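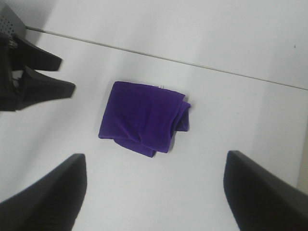

Folding cells: setup and upkeep

From: Jessie MacLeish
To: Kindedeck users list
Date: June 25, 2018
Subject: Re: second arm drifting on the fold, wrist view

Hi Kieran, hi all,

Kieran Cullinane wrote:

> We've had our two-arm cell going since January and I'm still
> fighting the second fold. The first one lands fine. On the second
> the left arm comes in low and drags the cloth a bit before it
> grips. I've redone the arm-to-arm calibration 3 times and it's good
> for a morning, then it creeps. Does anybody run theirs with the
> wrist camera exposure locked? And what are people using as a
> test cloth?

Oh, I know this one! We chased the same thing at Murkcombe for weeks and I'm delighted to finally be useful on this list.

Short answer: check the fingertips before you touch the calibration again. On ours one finger of the left gripper had worked back a hair on its mounting screws. The arm was going exactly where we told it to, and the tip wasn't. Every time we recalibrated we were measuring to a tip that moved again under load, so of course it looked good until lunch. Hamish Baxter found it by wiggling each finger with the power off, which took him less time than it's taken me to type this.

What we do now, in order:

Power off, wiggle all the fingers, both arms. Snug up anything that moves and put a paint line across the screw head so you can see at a glance if it has turned.

Wipe the table. Lint builds up faster than you'd believe and the cloth slides differently on it.

Touch-off at the two corners and the middle of the table, left arm first, then right. If the middle is out and the corners are fine, look at the table and leave the arm alone. Ours had a panel sitting proud.

Then one slow fold at quarter speed with somebody watching the wrist view, and only after that the full cycle.

On exposure — yes, lock it. We're on a white table with a white panel behind, and with auto exposure the whole picture would go grey or bright depending on how much cloth was under the camera. Set it with the cloth in place, not on the bare table. The wrist shot I've put at the top is from our right arm, with the left gripper coming in from the side, and you can pick out the creases nicely even on a deep purple.

That purple piece is my favourite test cloth, by the way. It's soft with a bit of a brushed feel, so it rolls at the fold and shows you straight away if a grip is late. A stiff tea towel will forgive nearly anything. There's a little white tag on it too, and I leave it on as a handy landmark for telling which way round the bundle has ended up.

We're at cycle 1537 since the fingers were done up properly and the left arm hasn't crept enough to bother me. I'm really pleased with it! Maiara Marinho has our touch-off routine written up and is happy to send it to anyone who asks.

Kieran, could you tell us which finger screws you've got? Ruairi Ogilvie at Prelbridge mentioned there were 2 lengths going around, and I'd love to know if the short ones are the ones that back out.

Cheers,
Jessie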